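TRALLACH COMMUNITY HALL ASSOCIATION
Minutes of the ordinary meeting held in February in the small room, Trallach Hall
Meeting opened 7.05 pm

Present: Chair, Secretary, bookings officer, lettings officer, two members for the Gyamfi Road end, one member for the allotments, four residents.
Apologies: the playgroup representative and the parish representative.

1. Minutes of the last meeting
Agreed as a true record with one change. Under item 6, "the side gate" should read "the back gate". The side gate has not had a lock since the fence was replaced.

2. Matters arising
The key safe has been moved to the left of the main door and the code changed. Hirers with a regular slot have been told the new code by telephone. It should not be sent by email.
The broken coat rail in the lobby is still broken. The bookings officer has the new brackets at home and will bring them to the next meeting.
No reply yet from the council about the street light opposite the entrance. Secretary to write again and quote the number on the post.

3. Heating
Two quotations have been received for work on the boiler. Istetti quoted £770 to replace the pump and the timer and to flush the system. Trident quoted £1000 for the same work, to include a service the following winter. Both can start within three weeks of being asked.
There was a long discussion. One resident felt that the boiler was near the end of its life and that money spent on it now would be wasted. The lettings officer said that a new boiler was well beyond what the association could pay this year and the main room had been too cold for the lunch club on two occasions. The Chair asked whether Istetti would do the service as an extra and at what price. This was not known.
Agreed: to accept the Istetti quotation, provided the work can be done in the school holiday when the playgroup is not meeting. Secretary to ask for a separate price for the service.
The thermostat in the main room is to be left at its present setting. Hirers who find it too cold should ring the lettings officer and not use the fan heater from the store, which has failed its electrical test and has now been labelled.

4. Money
Balance in the current account at the end of the month was £427 after payment of the water bill. The boiler work will be met from the repairs fund, which is held separately.
Hall hire is up on the same month last year, mainly from the new dance class. Two invoices to a former hirer remain unpaid. It was agreed to send one more letter and then let the matter drop.
The price of a children's party booking was discussed. Some present thought it should go up. It was left as it is until the summer.

5. Clothes swap
The swap will run from 10 am to 1 pm in the main room, with doors open from 9 am for those bringing things in. Entry is free. People may bring up to ten items and take the same number away. Anything left at the end goes to the textile bank.
It was agreed that adult clothes should be laid out on tables by type and children's clothes by age. Last time everything was put out as it arrived and people could not find sizes. Knitwear and tops are to go nearest the stage, coats on the rails at the back. Shoes will be taken only in pairs and only if clean. No underwear, pillows or duvets.
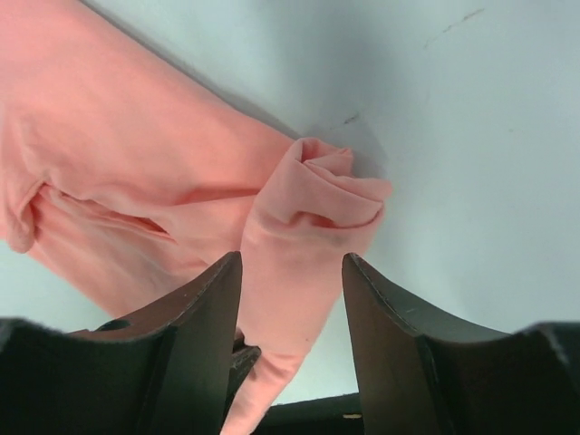 Item 5: pink top on a pale tabletop.

The allotments member asked if curtains and tablecloths could be brought. Agreed, if there is a table free.
300 leaflets have been printed and paid for. The Gyamfi Road members will take half and the rest will be left at the surgery, the library and the chip shop. One resident offered the loan of a long mirror. The corner by the kitchen hatch can be screened off for trying things on.
Tea and coffee will be sold from the hatch. The urn needs descaling before then. Lettings officer to do this.

6. Car park
Complaints have been received about cars left overnight. The Chair has spoken to the owner of one of them, who has agreed to move it. A sign was suggested, but there were different views on the wording and whether it would do any good. Left for the next meeting.
The pothole by the recycling bins has got worse since the frost. Secretary to find out if the parish will share the cost of filling it.

7. Kitchen
The second fridge is making a noise. It still works and is to be kept for now. Hirers have again been leaving food in it, and anything found there at the weekly clean will be thrown away. A notice to this effect will go on the door.
Tea towels are short. The bookings officer may spend up to £20 on new ones.

8. Any other business
The lunch club would like to use the hall piano. It has not been tuned for some years. The club may use it as it is, and may pay for tuning if it wishes.
A resident asked for the minutes to be put on the noticeboard sooner. Secretary agreed to try.

9. Next meeting
Same room, 7 pm, in four weeks. Items for the agenda to the Secretary a week before.

Meeting closed 8.50 pm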